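Automation in Everyday Work
Handout 3: Can Machines Do the Chores Yet?

Prepared by the teaching staff, Clerura Technical Institute
Issued 15/04/2023

Purpose of this handout

Students should read these notes before the seminar on household and shop-floor automation. They cover the material of the second half of the lecture and add several points that were passed over for lack of time. Terms marked in the course glossary are not defined again.

1. What counts as a chore

For the purposes of this course, a chore is a short physical task that an adult can do without instruction, that has to be done again soon after it is finished, and that takes place in a space arranged for people. Putting plates in a rack is a chore. So is emptying a parts bin at the end of a shift. Welding a car door on a fixed line is not, even though it is harder work, as the door arrives in the same position every time and the line was built to suit the machine.

Industrial robots have done the second kind of work for decades. The open question concerns the first kind.

2. Why the kitchen is a hard case

A kitchen holds objects of many shapes, and most of them were designed for the human hand. A plate is thin, smooth and easily chipped. A mug has to be turned so that its handle meets the peg. A drawer must be pulled along its own line of travel, and a pull that is a little off to one side may cause it to bind. Each of these actions is simple for a person who can feel the object shift and correct for it at once. A machine with two stiff fingers must get the same information from cameras, from the load on its motors, or from sensors added for the purpose.

Order also matters. A drawer has to be open before anything can be placed in it, and an arm reaching for the drawer must stay clear of an arm working at the dish rack. With two arms the number of ways to go wrong increases, although some jobs cannot be done sensibly with one.

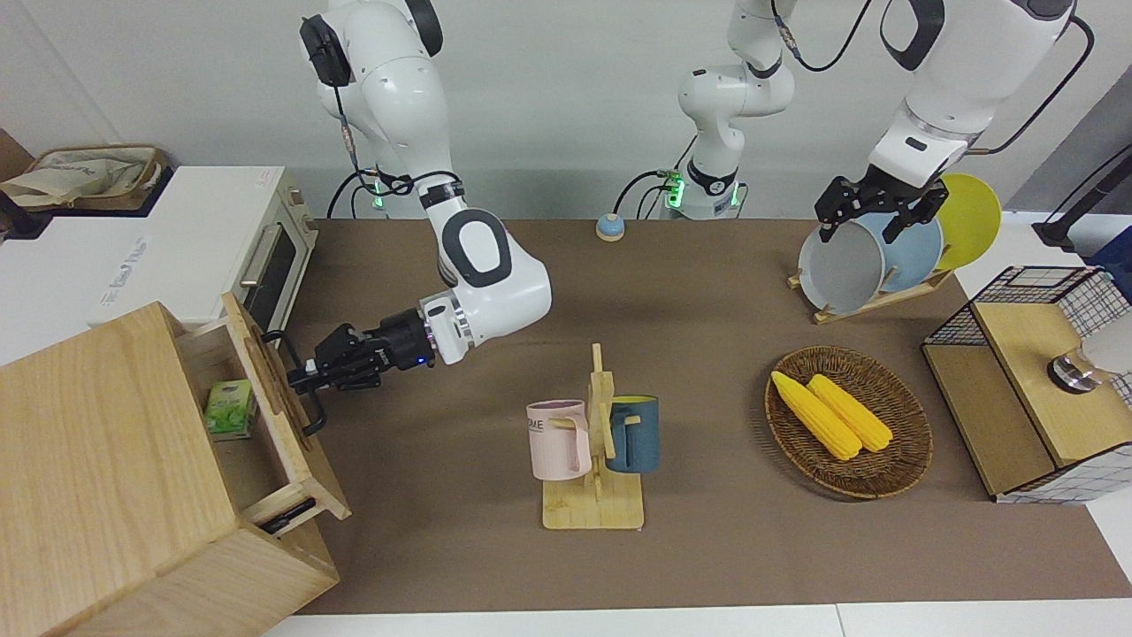

Students should keep apart two claims that are often run together. The first is that a robot can perform a given chore. The second is that it can be relied on to perform it. A laboratory may show a plate being racked correctly and be entirely truthful in doing so, while leaving open how many attempts were made, whether a person set the objects out beforehand, and whether a person was guiding the arms from another station.

3. A worked case: the Fillonura exercise

In August the institute ran a practice exercise under the name Fillonura. The task was to place one plate in a rack and close one drawer. The system was given 200 trials with the furniture in a fixed position and completed 183 of them, leaving 17 failures. The furniture was then moved by the width of a hand, and a further 40 trials were run. Fewer than half were completed.

Most failures in the first set came from the plate slipping at the moment of release. In the second set the usual fault was an early one: the gripper closed on air, and the program went on to the next step regardless. Students should consider which of these two faults would be more serious in a home, and which would be cheaper to correct.

4. The shop floor

Small workshops resemble kitchens more than they resemble car plants. The packing room at Prundard, discussed in the lecture, handles short runs of mixed goods on ordinary benches. Management there tried the Bravo tending unit for loading trays. The unit was slower than a trained worker but could be left running through the lunch break. It was kept for one product and withdrawn from the rest, where the time spent resetting it was greater than the time it saved.

The case shows that speed alone is a poor measure. A full account should include setup, supervision, breakage, cleaning, and the labor of putting things right after a stoppage.

5. Present position

The view taken in this course is that machines can now do a number of household chores under prepared conditions, and very few of them in an unprepared home without a person nearby. Students are free to argue otherwise in the written assignment, provided that they state the conditions of any trial they cite.

Preparation for the seminar

Choose one chore from your own home or workplace. Write down each step, including those you normally do without thinking. Mark the steps that depend on touch. Bring one page, typed, and a second copy for your discussion partner.

Late work is subject to the rules in the course outline.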